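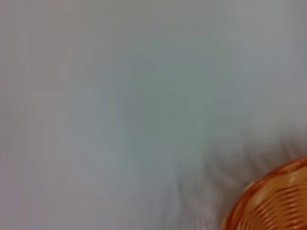 3.2 Handling rules for wrist-mounted cameras

The rules in this section apply to every manipulation cell in the Clerus program, at both the Aubert and the Pustham sites. They were first drafted by Jacqueline Texier and Géza Lakatos as a set of working notes and were adopted in revised form in May, after operators at the two sites were found to be applying different limits to the same tasks.

The wrist camera travels with the tool, and its view is often poor at the moments when the tool is closest to its target. In Figure 2, for instance, most of the view is plain gray surface, the basket appears only at the lower right, and its weave is blurred into soft bands. A view of this kind may be recorded, but under Rule 1 it may not be used alone to start a grasp. The controller must hold a second source of position data, either from a fixed camera or from an earlier wrist view that passed the sharpness check.

Rule 2 limits the speed of the wrist near a work surface. Within 50 mm of the surface, the tool may not move faster than the approach speed set for the cell. The operator may lower this speed but may not raise it without a signed change to the cell record.

Rule 3 concerns recorded data. Blurred views are kept. Early practice at Pustham was to delete them before review, and this made it hard to trace the cause of a missed grasp. Each view is now stored with its sharpness score and the time at which it was taken. Sets of more than 4000 views are divided before review, and each part is checked by a person who did not run the session.

Rule 4 covers objects that lie partly outside the view. The system may assign a label to such an object, but it may not estimate the full size or the far edge from that view alone. Baskets and other round containers are a common case — a short length of rim can fit several different diameters, and an error in the estimate places the gripper against the side of the container.

Figure 2. View from the wrist camera over a plain gray surface, with part of an orange woven basket at the lower right. Rules 1 and 4 both apply.

Compliance is checked with the Rollovus log tool, which reads the cell record and lists every grasp that was started without a second position source. A cell with 8 or more such entries in one review period is stopped until its settings have been inspected. The site lead signs the inspection form and sends a copy to the other site. Exceptions may be granted for calibration runs, provided that no person is inside the marked area and that the run is labeled as calibration before it begins.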